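Handgreifer mit Markerwürfel: Tracking bricht bei bodennahen Aufgaben ab

Urkine

Ich vergleiche gerade zwei Paar handgeführte Greifer für Demonstrationsaufnahmen, beide mit Markerwürfel auf der Rückseite.

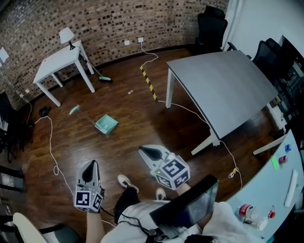 Aufgabe ist Kehren mit Besen und Kehrblech, also Greifen langer, dünner Stiele knapp über dem Boden. Solange ich die Greifer waagerecht vor dem Körper halte, ist die Pose bei beiden Paaren stabil. Sobald ich mich zum Kehrblech hinunterbeuge und das Handgelenk abknicke, springt die Pose des linken Greifers oder fällt ganz aus. Rechts passiert das seltener. Die Kopfkamera läuft mit 20 Bildern pro Sekunde, die Belichtung steht auf Automatik. Von 3000 Bildern einer Aufnahme ist mir ein zu großer Teil unbrauchbar. Liegt das am Würfel, an der Kamera oder an meiner Haltung? Neu kalibriert habe ich schon, ohne Änderung.

Pandance

Vermutlich kommen zwei Dinge zusammen. Erstens der Blickwinkel: Beim Abknicken sieht die Kopfkamera oft nur noch eine Würfelfläche, und die schräg. Aus einer einzelnen ebenen Fläche ist die Pose mehrdeutig, der Löser kippt dann zwischen 2 Lösungen hin und her. Das sind die Sprünge. Abhilfe: alle sichtbaren Marker eines Würfels gemeinsam als starren Körper lösen und die Lösung verwerfen, die zu weit von der vorigen Pose abweicht.

Zweitens die Belichtung. Automatik auf dunklem Boden verlängert die Belichtungszeit, die Marker verwischen bei der Bewegung, und die weißen Felder überstrahlen. Fest einstellen, so kurz wie das Licht es zulässt, dafür mehr Verstärkung. Die Komplettausfälle sollten damit zurückgehen.

Zum Unterschied links/rechts: Greifer tauschen und dieselbe Bewegung wiederholen. Wandert der Fehler mit, ist es der Würfel (Sitz, Druck, Maßangabe in der Konfiguration). Bleibt er auf der linken Seite, ist es Haltung oder Licht. Kabelführung ebenfalls prüfen – ein Kabel vor dem Würfel reicht, um eine Markerecke zu verdecken.

Mwaipopo

Andere Kamera nehmen. Mit höherer Bildrate hatte ich das Problem nie.

Jita

Höhere Bildrate allein hilft bei der Mehrdeutigkeit nicht. Bei langen Stielen würde ich außerdem den Stiel weiter oben fassen, dann bleibt das Handgelenk gerader. Für den Vergleich der beiden Paare unbedingt dieselbe Griffhöhe verwenden, sonst sind die Ausfallquoten nicht vergleichbar.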